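Geltisum Makers Forum > Robots and automation > Teaching by hand

Thread: Folding boxes by teleop - how many demos before it stops being silly?

flangewobble wrote:
Evening all. Some of you will remember my moaning thread about pick and place. I've moved on to cartons now, which I'm starting to regret! The job is a small flat-pack box, the sort that comes as one sheet with the flaps already cut and creased. Two arms, one person driving both from a pair of leader arms, and the followers copy whatever your hands do.

I've got 300 recorded folds. The policy I trained on them gets the back and sides up most of the time, then goes to pieces on the front flap. It sort of hovers and prods. Sometimes it pushes the flap down flat again and starts over, which is quite funny the first time and less so at eleven at night.

So, is 300 just too few, or am I teaching it badly? I'm leaning towards just carrying on and recording more, but it's about a minute and a half per fold and my shoulders are complaining.

pogo_stick_pete wrote:
What are you folding, exactly? Tuck front? Glued? And are you holding the side flaps with one arm while the other does the front, or letting go in between?

flangewobble wrote:
Tuck front, no glue. Mostly I keep the left one by its side flap and bring the right one in over the top. Sometimes I let go with both and have a think. Setup is like so:

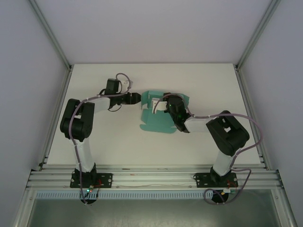
Tuominen_fan wrote:
"Have a think" is your problem, I'd put money on it. Every pause you record is a lesson in pausing. If a third of your demos have you sitting still with both grippers near the box while you work out what to do next, then sitting still near the box is a perfectly good answer as far as the policy can tell. I went through this with tea towels last October. I cut the dead time out of the recordings and the hovering went away almost overnight, same number of demos.

flangewobble wrote:
Ugh. Yes. I do pause before the front flap, every single time, because from the leader side I can't feel when the tab is lined up. Can I trim them afterwards or do I need to record again?

Tuominen_fan wrote:
Trim. Look for stretches where none of the joints move more than a hair and chop them down to a few frames. Don't take them out completely or you get odd little jumps. And leave the pause at the very end alone, you do want it to learn to stop.

saltmarsh wrote:
I'd be careful with that. Some of those waits are doing something. If the card needs a moment to settle after you bend it, and you cut the moment, you've taught the arm to go for a flap that is still springing back. I did exactly this with envelopes and made things worse.

Tuominen_fan wrote:
Fair, but that's half a second. Thinking pauses are three or four seconds. You can tell them apart on a plot.

saltmarsh wrote:
You can on yours. I've seen mine and it's all mush :)

pogo_stick_pete wrote:
Different point - are you always doing the flaps in the same order? When I was new to this I'd go left first on one and right first on the next, whichever felt handy. Nothing wrong with either, but the policy tried to do a bit of both and got stuck halfway. I wrote the order on a sticky note and stuck to it for the next batch.

flangewobble wrote:
...no. No I am not. Left first when I'm fresh, anything goes after that.

marrowfat wrote:
I'll disagree with the sticky note. One fixed order is lovely until the card slips, and then the robot has never seen the situation it's in. My advice would be to pick an order, yes, but spend a good chunk of your demos starting from a mess. Flap half up, box skewed, one side fallen back. Then drive it out of trouble. I did 400 on a Zurklow kit and around a quarter of them were rescues, and those did more for me than all the tidy ones.

pogo_stick_pete wrote:
I don't think we disagree much? Same order, but from different starting points.

marrowfat wrote:
Suppose so. I just get twitchy when people say "be consistent" and somebody goes off and records the same perfect fold all weekend.

flangewobble wrote:
Right, plan for this week: trim the long pauses, bin the ones where I did the flaps in a daft order, and record 6 short sessions of rescues. Should I slow down for the tuck itself? I tend to jab at it.

saltmarsh wrote:
Slow, but don't stop. And do try moving the leader arms by hand with your elbows resting on something. Sounds daft but my jabbing was mostly tired arms.

Tuominen_fan wrote:
Seconded on the elbows. Post the before and after success rates please, out of the same number of tries. Too many threads on here end with "works much better now thanks".

flangewobble wrote:
Will do. Twenty tries each, old and new, and I'll write down where each one fails as well. Off to find a cushion for my elbows.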